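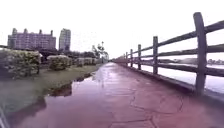 The waterside path at Fallbridge, wet from end to end.

Workshop tips: working out what a path robot will cost you
by Evie Greenwood

I have had a good many letters since I wrote about our little delivery robot, the Wokton, and most of them ask the same thing, which is how much to put by. So put the kettle on, and I'll tell you how I'd go about it if I were starting again (and I rather wish I were!).

Walk your route before you look at a single brochure, and do it in foul weather if you can bear to. Take a notebook and write down every dip, crack and kerb. The salesman will ask how far you want it to go, but you should be asking him what it can go through.

Set the running money aside first and spend what's left on the machine. We keep back £85 a month, and that covers tyres, a yearly service and the odd silly breakage. A spare battery was £535, which made me sit down, but I'd buy it again tomorrow. 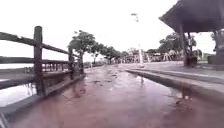 Wheels and seals are where I'd spend any extra, and I say that as somebody who bought the cheap set first and paid £78 for better ones by July. Ask for the water rating in writing, and ask how deep the thing may stand as well as whether it minds rain. On a path like ours, where the puddle comes right up against the foot of the kerb, keeping to the side is no way of keeping dry, so you want to budget for a machine that can manage standing water. A ramp may be needed too if your deliveries go up on to raised paving, and do price that early, as we forgot it altogether.

Try to borrow before you buy. Mbwambo will hire by the week, and the Nuretbridge people lent us theirs for an afternoon in return for more than 20 scones, which I thought a very fair rate.

Keep a soft brush, an old towel and a tin of grease by the charging point, and wipe the wheels down every evening before plugging in. Prices were right when I checked them on 23rd May.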